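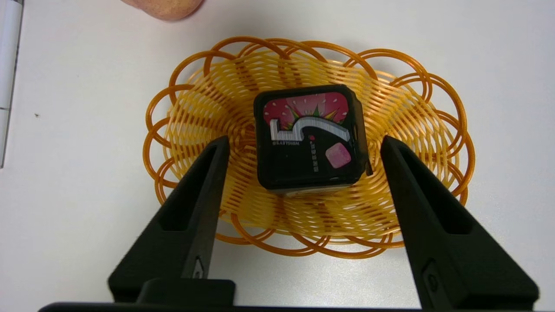

Wrist view: the pack of 5 gum in the woven basket, between the fingers.

Astetti packing bench, README

Hi, Yara Nassar here. I look after this folder, so if something's missing, bug me. It holds 172 recordings from the bench where we're teaching the arm to do small mixed orders — a bit of fruit, a pastry, a pack of gum, whatever the customer ticked. There are 2 camera views, head and wrist, and the file names start with h or w so you can tell which you've got.
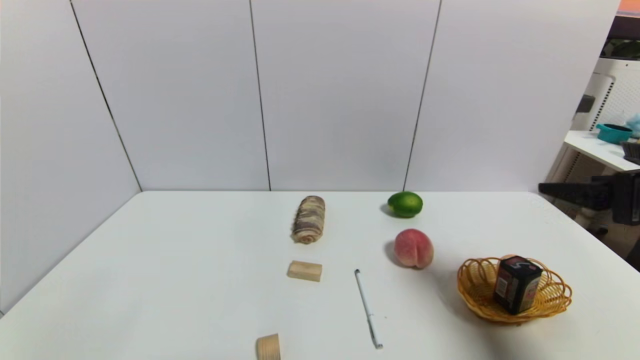

I packed by hand for years before this, and so did Siamak Parsa, who labelled most of the set. What's changed for us is mostly the day itself. We used to stand at the bench the whole shift. Now we do 60 minutes on, then swap to checking and relabelling, and my shoulders are a lot happier! The downside is that you chat less. Siamak misses the radio arguments and so do I.
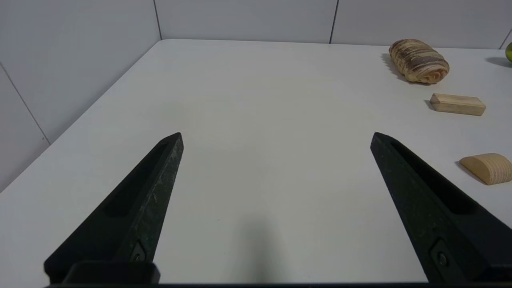

Nobody lost hours in the changeover, which we got in writing from Ruth Sotelo before we agreed to record anything. The pay grade for labelling is still being sorted out (ask Ruth, please don't ask me).

Stuff to know before you use it:

Labels are one line per recording, in plain words. "Pastry" covers anything baked.
The wooden blocks are labelled "block" whatever their shape. I'd like to split them up in January.
Siamak and I disagreed on a few grasps, and those have both our labels — keep both, thanks. 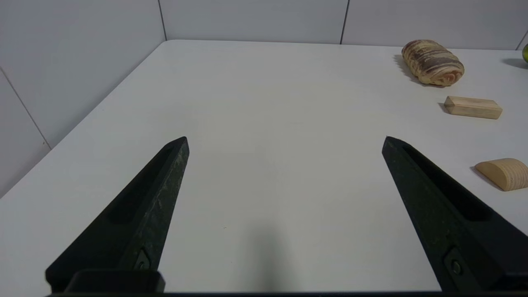
Wrist view, fingers open, with the marbled roll and the blocks over to the right.

Fixes go to me or Siamak.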